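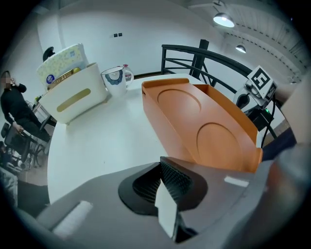 From: Ovidiu Bratu
To: Dondside potluck list
Date: May 15, 2019
Subject: Re: Quantities for September

Thanks to everyone who wrote in about the chili. I've read it all, including the part in capitals.

Yuzhen Xie wrote:
> Last year we cooked for 180 and fed 97. I had
> chili in my freezer until spring. Can we please
> ask people to sign up this time?

We can ask. We asked last year too, and got a list of 170 names, two of them mine. People sign up for a potluck the way they sign up for a gym.
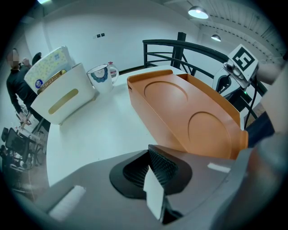

So my plan is to cook for 120 and buy extra bread. Bread forgives you. If a crowd shows up, the chili gets thinner and we call it soup. Beans get soaked the night before, and no, the canned ones don't need it, whatever my reply last week seemed to say.

On the matter of heat, I propose one mild pot and one that tastes of something. I raised this with the list on Monday. 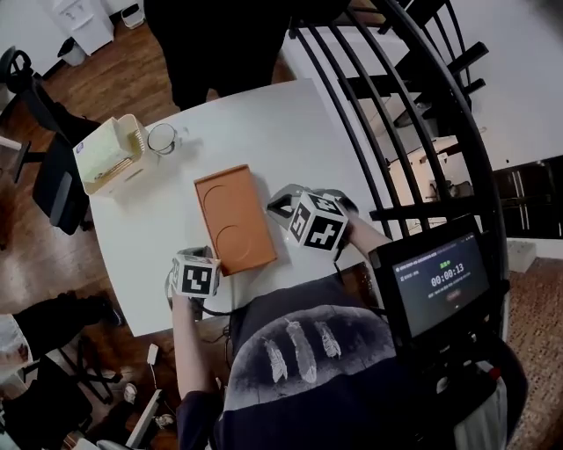
Sihan Xu objects that two pots means two ladles, and two ladles means they swap by half past six and both pots end up medium. Fair. I'll tie a red string on one and hope for the best.

Still needed: rice, a second big pot with a lid that fits it, and somebody other than me to chop onions. 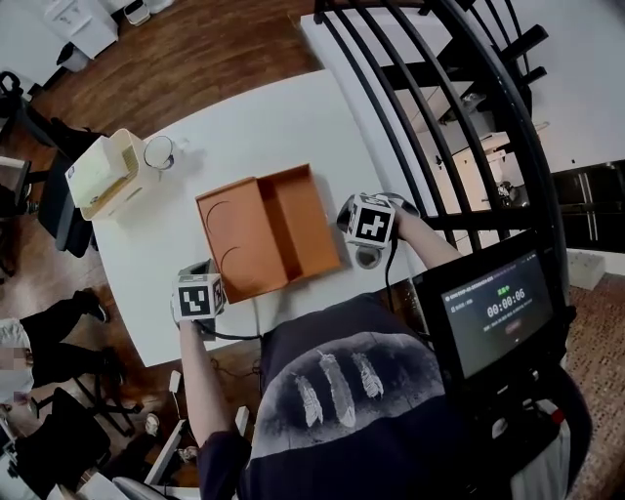 At the table, both hands busy.

Replies to the list, please. Complaints about cumin can come straight to me.

Ovidiu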